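Category: Workshop & Maintenance / List Archive
March, posted by Arne Kleinschmidt

Re: Fingers not centring on flat stuff, wrist camera washed out

Hi all,

Sorry for the slow answer, we had the Brunville cell in bits for most of the week and I only got back to my inbox on Friday. I'll leave the original message in so people can follow along.

> Hi list,
> We've got the little tabletop cell at Harms running again after the
> move, and it's mostly fine on boxes and blocks. Anything thin is
> hopeless though. Cards, booklets, the flat sample packs, it either
> skates over the top or comes down too hard and faults out. On top of
> that the wrist camera view is so bright that I can hardly tell where
> the edge of a card is. I've swapped the finger pads and run the
> homing routine twice. Before I start pulling the wrist apart, has
> anyone been through this? I'd love a checklist, even a rough one.
> Also, do people here bother re-zeroing the fingers after every pad
> change or is that overkill?

Not overkill! Yes, do it every time. I used to skip it as well and it cost me the better part of a month of mystery faults, so I've become a bit of a bore on the subject.

I reckon you've got two separate problems that look like one. The height is off by a whisker, and the lighting is stopping you from seeing that it's off. On a box you'd never notice, there's plenty of side to grab. On a card you've got next to nothing to work with, so any little error goes straight into the table or straight over the top. We had the same thing after our cell came back from Ilport on a trailer, and I went down all the wrong paths first (new cable, new pads, blamed the software, apologized to the software).

Please don't pull the wrist apart yet. I did, and all I found was that I'm not very good at putting wrists back together.

This is the order I'd go in now.

1. Level the table before you touch the robot

I know, boring. But if the cell has been moved, the table has moved too, and ours had one foot wound out further than the rest. Put a decent level on it both ways, then again on the diagonal. Snug the lock nuts and check it again, as the nuts like to drag the foot round with them. Then leave it alone for a bit and have a coffee. Ours settled a touch on the rubber mats and I had to do it over.

2. Clean everything, and I mean the fingers too

Dust builds up behind the pads where they bolt to the finger carriers. Take the fingers off, wipe the mating faces with a dry lint-free cloth, and look for burrs round the screw holes. A burr you can barely feel with a thumbnail will kick the tip out of line by a lot more than you'd think by the time you get down to the pointy end. I use a fine stone, very lightly. Don't use a file (guess how I know).

Mark them left and right with a paint pen on the back while they're off. They look the same but they wear differently, and if you mix them up you're starting from scratch.

3. Torque the screws evenly

Go back and forth between the screws in small bites. I don't have a magic number for your model, use what's in the manual for your carrier. Ours had been done up by feel by 2 different people over the years, and one side was tight enough that the screw squeaked coming out.

4. Re-zero the fingers closed, then the height

Close them gently with nothing in between and set your zero there. Open and close a handful of times and see that it comes back to the same spot. If it wanders, go back to step 2, there's still muck or a burr in there.

Then the height. I use a feeler gauge laid on the table and creep down in the slowest jog speed until the gauge just drags. Do it near each corner of the work area and write the readings down. Mine were all over the shop the first time and that sent me straight back to step 1, which I had done in a hurry.

5. Sort out the light

This is where I'd put most of your trouble with the picture. A glossy white top throws the overhead light straight back up at the wrist, and anything with a shiny finish does the same. Ours is as bad as anyone's. You get a thin hook of glare on the table and an orange blob sitting right in the middle of the card, and the lettering up at the far end is a smear. The fingers are nice and dark against all that white, at least, so you can judge where the tips are even when you can't read a thing.
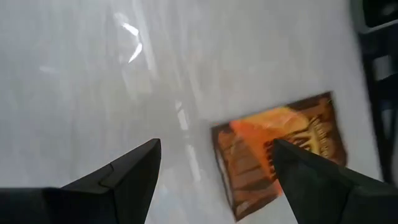

6. Knock the exposure down and shift the lamp

Turn off auto exposure if your camera lets you. With a white table it's forever hunting, and it'll change its mind as the fingers come in. I set ours by hand at 79 on the slider (that's our camera and our room, yours will be different) and then moved the lamp off to the side so the worst of the shine goes somewhere else. A bit of baking paper over the lamp works while you're experimenting, as long as it's an LED and doesn't get hot. I'm also trying a matte grey mat from Grullex. It kills the glare nicely but it's soft, so if you go that way you need to do the height part of step 4 again with the mat in place.

Slow the approach down as well while you're looking. At full speed the picture goes soft and you'll be chasing a blur.

7. Only now try a card

Start with the card square to the fingers, open wide, and come down short on purpose. Then drop in tiny steps until the tips just touch either side of it. Once that's repeatable, start turning the card. Tilted ones are the real test, as one tip tends to land on top of the card while the other is still over bare table. If that happens, rotate the wrist to suit the card before you fiddle with the height again. I wasted nearly 7 hours lowering ours when all it needed was a twist.

On the pads, which ones did you fit? The softer ones squash a bit and that might be part of why you're faulting out. I've got a spare set of the harder ones in a drawer that I'm happy to post over to Harms if you want to try them before you buy.

And if the readings in step 4 come out fine but it still skates, send me the corner numbers and I'll have a squiz. Ours has been behaving since we did all this, though I haven't had the courage to take the mat off and check.

Cheers,
Arne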